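Häufige Fragen zum Zwischenzähler Norklow

Stand: Juni. Gültig für alle Wohneinheiten der Anlage Cluduvley mit nachgerüsteter Unterverteilung.

Was misst der Zwischenzähler?
Der Norklow erfasst die Wirkarbeit der Wohnung in Kilowattstunden, getrennt nach Küche, Bad und übrigen Räumen. Blindleistung wird angezeigt, aber nicht gespeichert. Für die Abrechnung mit dem Versorger bleibt allein der Hauptzähler im Keller maßgeblich.

Warum weichen Zwischenzähler und Hauptzähler voneinander ab?
Beide Geräte haben eigene Toleranzen und werden nicht zum selben Zeitpunkt abgelesen. Hinzu kommt der Eigenverbrauch der Unterverteilung, der vor dem Zwischenzähler abgegriffen wird. In der Referenzwohnung wies der Norklow für ein volles Abrechnungsjahr 3.226 kWh aus, davon entfielen 1.419 kWh auf den Küchenkreis. Bei größeren Abweichungen zum Hauptzähler sind zuerst die Ablesezeitpunkte zu vergleichen.

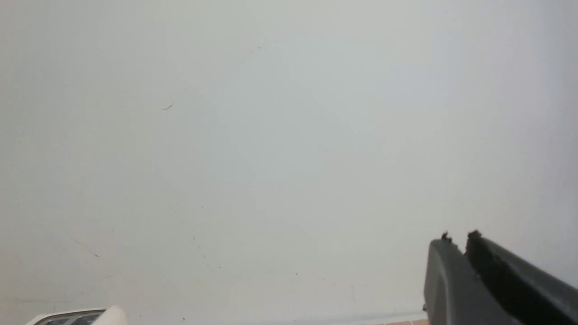

Matúš Kubíček merkt dazu an, dass sein Zwischenzähler nach einem Stromausfall im Treppenhaus mit falscher Uhrzeit weiterlief. Der Gesamtstand habe gestimmt, die Tageswerte seien aber um mehrere Stunden verschoben gewesen. Nach dem Neusetzen der Uhr im Menü »System« sei der Fehler nicht wieder aufgetreten.

Bleiben die Daten bei einem Stromausfall erhalten?
Zählerstände und Monatswerte liegen in einem nichtflüchtigen Speicher. Die Uhr wird über einen Kondensator gepuffert und muss nach längeren Ausfällen neu gestellt werden. Bereits falsch zugeordnete Tageswerte lassen sich nachträglich nicht korrigieren.

Wie ermittle ich den Verbrauch eines einzelnen Geräts?
Ein einzelnes Gerät lässt sich am Zwischenzähler nur durch Differenzbildung bestimmen. Dazu die Momentanleistung des Kreises notieren, das Gerät einschalten, den neuen Wert abwarten und subtrahieren. Kühlgeräte verfälschen das Ergebnis, wenn der Verdichter während der Messung anläuft. Genauer arbeitet ein Steckdosenmessgerät, das bei der Hausverwaltung Jelínek ausgeliehen werden kann.
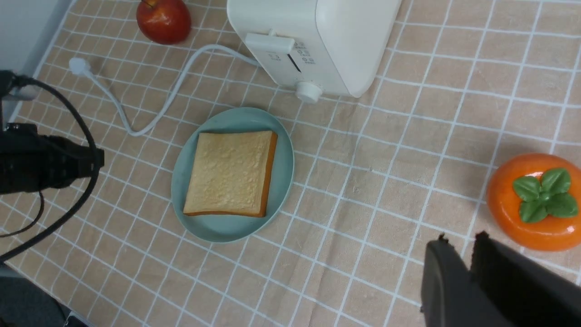
Bei Heizgeräten ist die Leistungsangabe auf dem Typenschild nicht mit dem Verbrauch gleichzusetzen. Maßgeblich ist das Produkt aus Leistung und Einschaltdauer. Ein Toaster mit Drehknopf wie der weiße neben dem Teller mit der Brotscheibe nimmt für kurze Zeit eine hohe Leistung auf und fällt in der Jahressumme trotzdem kaum ins Gewicht. Umgekehrt verursachen Router und Umwälzpumpen durch Dauerbetrieb einen erheblichen Grundverbrauch. In der Referenzwohnung lag er bei rund 681 kWh im Jahr.

Warum meldet das Display »Spitze«?
Die Meldung erscheint, wenn die Leistung eines Kreises den eingestellten Schwellwert überschreitet. Sie löst keine Abschaltung aus. Der Schwellwert ist im Menü »Grenzen« für jeden Kreis einzeln einstellbar. Der Leitungsschutzschalter arbeitet davon unabhängig.
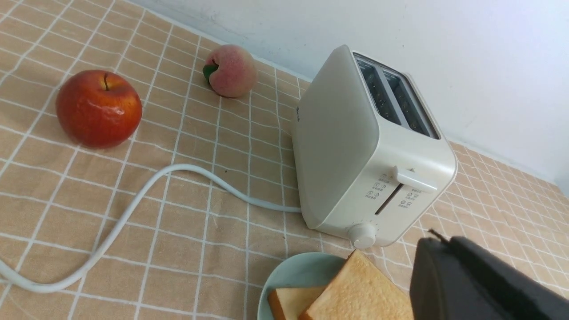
Per Kontaktformular kam der Einwand, die Meldung sei im Küchenkreis unbrauchbar, weil sie bei jedem Wasserkocher erscheine. Vorgeschlagen wurde eine einstellbare Verzögerung, damit nur anhaltende Überschreitungen protokolliert werden.

Eine solche Verzögerung ist ab der nächsten Firmware vorgesehen. Bis dahin kann der Schwellwert angehoben oder die Meldung für den betreffenden Kreis deaktiviert werden. Das Ereignisprotokoll fasst 276 Einträge, danach werden die ältesten überschrieben.

Wer darf die Abdeckung der Unterverteilung öffnen?
Arbeiten hinter der plombierten Abdeckung sind der Elektrofachkraft vorbehalten. Zuständig ist die Firma Ruststead, Termine jeweils dienstags nach Anmeldung über die Hausverwaltung.

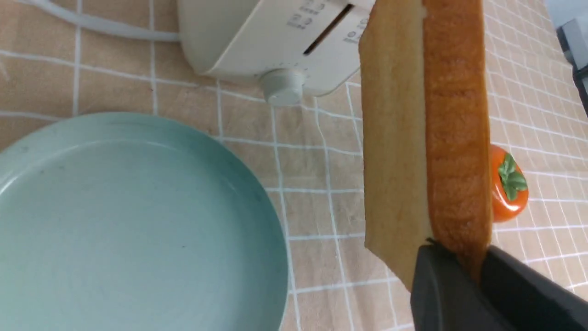 Wie exportiere ich die Monatswerte?
Über die Serviceschnittstelle an der Gehäuseunterseite lassen sich die Monatswerte als CSV-Datei auslesen. Dezimaltrennzeichen ist das Komma, Feldtrenner das Semikolon. Das benötigte Kabel liegt der Übergabemappe bei.

Was ist beim Auszug zu tun?
Zählerstand aller drei Kreise notieren und in das Übergabeprotokoll eintragen. Anschließend im Menü »System« den Punkt »Nutzerdaten löschen« wählen. Die Gesamtstände bleiben dabei unverändert.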